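Does washing a new tablecloth with vinegar really set the color?

Asked by Malsha Gunawardena, July 29, 2026

I bought a gray check cloth from Mellia and the label says machine wash cold. My aunt swears I have to soak it in vinegar first or it will bleed. Is there any truth to this? I have my doubts.

2 answers

Not much. Vinegar is used with some acid dyes on wool and silk, but on cotton it won't lock anything in. Wash it cold by itself and look at the water.
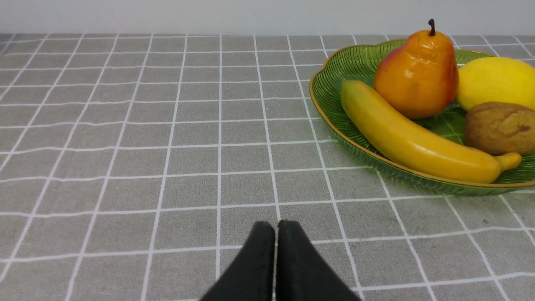 If the water comes out tinted, run it again alone. I've read the Uven "color guard" sheets do the job too — I'd want to see that tested by someone who isn't selling them. For creases, iron it while damp.

Posted by Grostport, 2,639 points

I always use vinegar and salt, 2 cups to a bucket, and never had a problem. My mom did the same.

Posted by ayaaba500

Comment from Grostport: Did you ever wash one without it? Otherwise I don't see how you'd know.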